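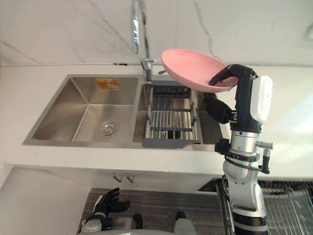

Notes on the over-the-sink rack

I replaced the countertop drainer in April with a rack that sits across the right basin. It has metal rods and gray end pieces. Water goes straight into the sink, so the drip tray is gone and the counter stays clear.

Rods run front to back. Shallow plates with a raised rim, like the pink one, don't stack well on it. I tilt each one over the basin first to let the rim empty, then set it down at an angle.
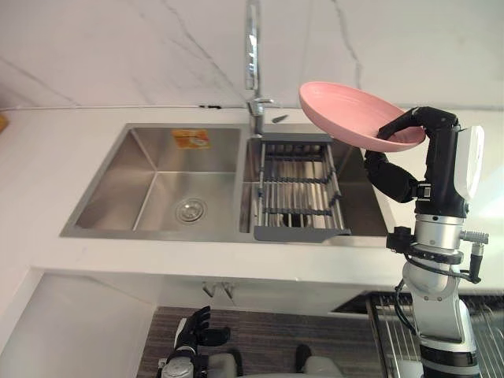 Drying times

I timed two loads after rinsing in hot water. Plates at an angle were dry in 15 minutes. Plates laid flat, rim up, took over 90 and still needed a towel.

The left basin stays free for washing. I haven't peeled the label off its back wall yet. The strainer gets lifted out and rinsed after each load.

Still to check: whether the Levura rack, which has wider end pieces, sits any steadier on the rim.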